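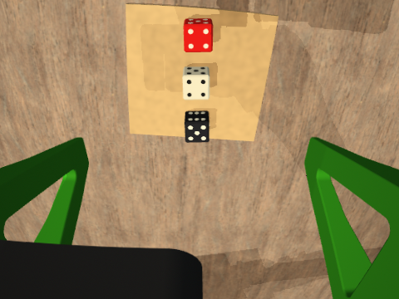 1/ Wrist camera to grasp pose: notes from two weeks of debugging
I promised to write down what I learned about our grasp planner in simulation. It is a long thread, so please take a coffee. The stack is called Trova. It takes one wrist view, finds the small objects, proposes grasps and sends a path to the controller.

2/ The task is easy to say. Three dice stand in a column on a tan sheet: red, then white, then black nearest to the gripper. The planner must pick the one which is named in the command. I thought I would finish this in two days.

3/ First problem: the black die. It sits at the lower edge of the sheet, and it even overlaps the border a little in the view. My segmentation took the sheet as background and the wood as "not interesting". So the mask of the black die lost its bottom strip, and the center moved up.

4/ The shift was small, but for a cube of this size it matters. The fingers closed too far toward the white die, and the die turned a bit before it was held. In the log it was written as success. I do not like this kind of success.

5/ Fix: I removed the rule that an object must be inside the sheet. Now the sheet is only a hint for the search order. The mask became whole again and the center came back to its place. It cost me one line of code and about 53 lines of deleted code.

6/ Second problem: shadows. The renderer makes them quite strong, and each die throws one on the sheet. The one at the right side of the red die is a brownish tan, not so far from the wood color. My edge detector was happy to join die and shadow into one wide box.

7/ I tried to solve it with a threshold. Please do not do this. I had a very nice value on Monday, and then I changed the light angle and it was worth nothing.

8/ What helped: random light during training of the mask network. I rendered 800 views with the light moved each time, and kept 200 more only for testing. The wide boxes went away in almost all test views. The rest are cases with a shadow from the arm itself, I am still looking at them.

9/ Third problem, and this one is my own mistake. The planner used pips to guess the orientation of the die. From this camera you often see two faces, one bright and one very flat from the angle. On the red die the bright face has four pips and the narrow one has five.

10/ My code counted all pips together and got nine. Then it looked for a face with nine pips. It did not find it (of course) and returned the default rotation, without any warning. The default rotation was correct for dice which are lined up with the camera, so I did not notice for a week.

11/ Now the faces are separated before the counting, and the default rotation is gone. If the planner has no good estimate, it must say so and stop. I wish I had written it this way from the beginning.

12/ Fourth: approach path. The fingers in our view stand wide, one tip at each side below the sheet. To reach the red die they have to pass the black and the white one. The straight path at low height touches the black die with the gripper body, and the collision checker did not complain.

13/ The reason was boring. In the checker the gripper was two thin boxes for the fingers and nothing for the large black part behind them. I added a simple hull for it. Planning became slower but the path goes up first, over the other dice, and then down.

14/ For people who ask about timing: the planner now runs with a limit of 1000 samples for each request. Below this it sometimes gives up on the red die. For the black die it needs much fewer.

15/ Tooling. I replay every failed attempt from the saved wrist view together with the mask and the planned path. Before this I was reading only numbers in the terminal. If you start a similar project, please write the replay tool first, also if it is ugly. Mine is very ugly.

16/ Open points: arm shadows on the sheet, dice which touch each other, and the command parser, which still thinks "the nearest one" means nearest to the robot base and not to the gripper. This last one I will repair in February, if my colleagues do not repair it before me.

17/ Some of you asked if the config is public. Not yet, I have to clean the paths and the comments, half of them are not in English. When it is ready I will put the link under this post.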